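Hokden opens mending and marking room for household textiles

Oct 8, 2018

Old cushions, tired armchairs and the throws that live at the bottom of the cupboard now have a place to go. Hokden, the home furnishings reuse group, has opened its first public mending and marking room, where people can bring soft furnishings to be sorted, labelled, repaired and passed on.

The room was tested over the summer and we could hardly have asked for a better start. In August alone, 1,218 items came through the door, and 600 of them were cushions and pillows. Throws, blankets and seat covers made up most of the rest. Since the pilot began the full total stands at 1,843, and every one of those pieces has been given a line in the Hokden register.

We are especially pleased with how the room feels. It is set out like a sitting room, with grey upholstered seating, reddish-brown wooden furniture and a pale floor that shows up every loose thread (very handy when you have been snipping fringe all morning!). Visitors told us early on that they found it hard to judge a cushion on a workbench. Put the same cushion next to a proper seat and they know straight away whether they want to keep it.

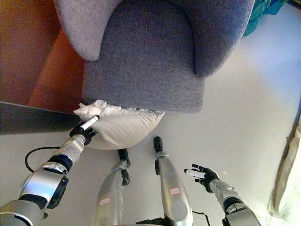

Marking comes first. Each piece is checked over and given a small pen mark on the cover, close to a seam or a trim, so that the person doing the sewing knows where to begin. A dot means the stitching needs strengthening, a short line means the seam should be opened, and a cross means the filling needs topping up. The marks are made in an ink that comes out in a cool wash, and the whole system fits on one sheet of paper by the door.

"I love the marking stage," said Rohani Lubis, who leads the room for Hokden. "People come in thinking a pillow is finished, and then we look at it together and find that one short seam wants doing. They often go home having learned the stitch themselves, and some of them are back the next week with a bag of things from their sister."

Fringed and shaggy pieces have been the great surprise of the pilot. They are awkward to wash, they catch on everything, and the trim tends to come away from the cover long before the cover itself wears out. Many households simply put them away. Our menders have taken to them with real delight, and there is now a weekly table for trims alone – fringes, tassels, piping and the odd pom-pom.

Pale covers need more patience. Cream and off-white fabrics show old marks easily, so these are brushed, spot cleaned with Brelo soap flakes and left to air before any sewing is done. Anyone bringing in a light-coloured pillow is asked to leave it with us a little longer.

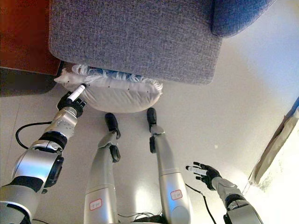

Furniture care is the next step. From this month Hokden will also run short sessions on looking after woven upholstery at home, led by Jasper Claeys, an upholsterer who trained at the Verhoeven workshop and has been repairing chairs ever since. He will cover brushing, lifting flattened fabric on armrests and front edges, and dealing with spills while they are still fresh.

"Most people clean the middle of the seat and forget the front edge, where the backs of your legs rub all evening," said Jasper Claeys. "Ten minutes with a soft brush every couple of weeks makes a lovely difference. You don't need special kit, and I'll be showing people how to do it with what they already have in the cupboard."

Each session takes 10 people and lasts an hour and a half. Places are free and can be booked at the Hokden front desk or by telephone. Please bring one item of your own to work on, clean and dry if possible, and small enough to carry on the bus.

Repaired pieces that their owners no longer want will go to Pluna, our partner shop, where they will be sold at low prices alongside second-hand lamps and curtains. The money goes back into thread, filling and needles for the room.

Hokden cannot accept mattresses, electric blankets or feather pillows with split inner covers. Foam cushions are welcome if they carry their original fire label.

For interviews or to arrange a visit, please contact Rohani Lubis at the Hokden press desk.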